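# Quiénes somos

Wastby es una empresa dedicada a la ordenación de puestos de trabajo, archivos y almacenes de material de oficina. Desde nuestra sede de Gelum prestamos servicio a despachos, centros de enseñanza y administraciones locales que necesitan saber en todo momento dónde se guarda cada documento y cada accesorio.

La actividad comenzó con un único producto: un clasificador de sobremesa para correspondencia interna. En la actualidad, el catálogo comprende 55 referencias, entre casilleros, elevadores de estantería y separadores, y la plantilla está formada por 17 personas. A lo largo de estos años hemos intervenido en más de 200 oficinas.

## Nuestro método

Toda intervención se inicia con una visita al lugar. El equipo técnico estudia las mesas tal como se utilizan a diario, con sus ordenadores, sus cables y los papeles que están en curso, y elabora una relación de lo que debe permanecer a mano y lo que puede archivarse. Solo entonces se propone un casillero. El número de niveles, la anchura de las ranuras y la posición del divisor central se deciden en función del formato de los documentos y de la frecuencia de consulta.
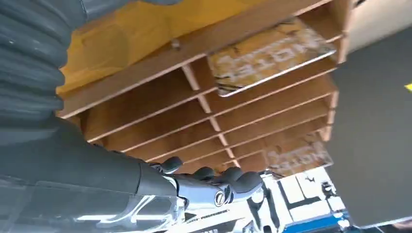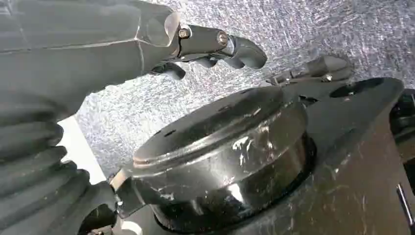
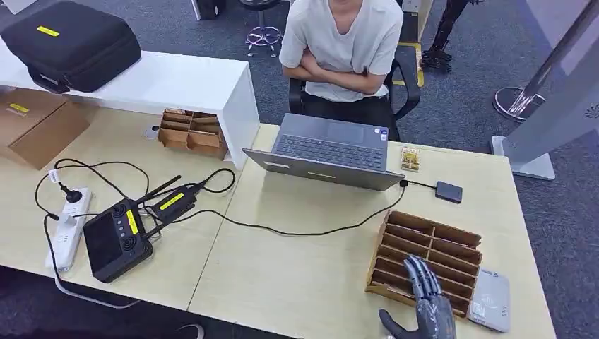
Clargate nos hizo saber, al término de su primer año con nosotros, que el cambio más apreciado por su personal había sido el de las ranuras estrechas: con los casilleros anteriores, más altos, las carpetas acababan apiladas y era preciso retirar tres para llegar a la cuarta. Pedía asimismo que las etiquetas pudieran sustituirse sin herramientas. Dicha petición se atendió en la revisión siguiente de la serie.

## Compromisos

- Entregamos por escrito el plano de distribución de cada puesto antes de instalar ningún elemento.
- Conservamos piezas de repuesto de todas las series vigentes y, en la medida de lo posible, de las retiradas.
- No trasladamos ni abrimos documentación del cliente -- el vaciado de cajones y archivadores corresponde siempre a su propio personal.

## Visitas y contacto

La sala de muestras de Gelum puede visitarse con cita previa. Los centros de enseñanza disponen de condiciones particulares para pedidos de material de aula, que pueden consultarse en la sección de tarifas. Durante el mes de August -- agosto, en el calendario local -- la sala permanece cerrada y solo se atienden consultas por correo.

Las solicitudes de presupuesto deben indicar las medidas de la mesa, el formato de papel predominante y el número de personas que comparten el puesto.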